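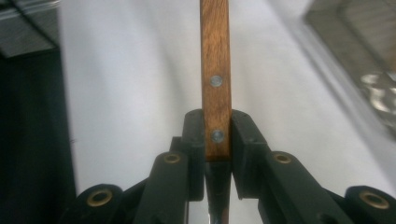
Figure 4. Kitchen knife held upright in the Flokar hand-held gripper, fingers closed where the handle meets the blade.

4.2 Grip on narrow handles
The Flokar kit was bought from Cordeiro in July for 1,379 euros and assembled as supplied. Each object was picked up 15 times by the same operator. Flat wooden handles gave the fewest slips, but the knife turned between the fingers when held too near the blade - the pads are short. Spare pads were on order when testing closed. Raw counts are in Appendix B (M. Laaksonen).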